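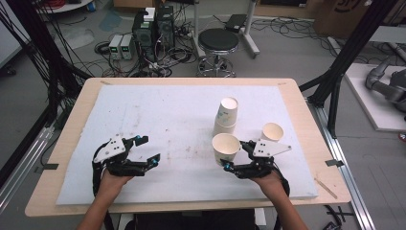

4.2 Do short playtests predict anything?

Studios like to say that a playtest tells them whether players will stay. We doubt it. Dastine, a puzzle game built by a small team in Urkport, was tested with 100 players in sessions of 15 minutes each, and the scores for "fun" were high. Wihongi's earlier report on Tremuldale claimed the same pattern and took it as proof of a sound design. We can't follow him that far. His players were recruited from the game's own forum — hardly neutral judges — and the form they filled in offered 5 grades, only one of them negative.

Figure 2. Fun score after the first session, plotted against hours played in the following month (Dastine).

The points in Figure 2 form no line we would care to defend. Players who gave the top grade were spread across the whole range, and several never opened the game again. A weak link may exist for level 2, where the timer first appears, but the group is small and we would not build on it. Pirihi, the one title with a control group, showed no link at all. Keith Wihongi has suggested longer sessions as the remedy. That may help, though his own data do not test it.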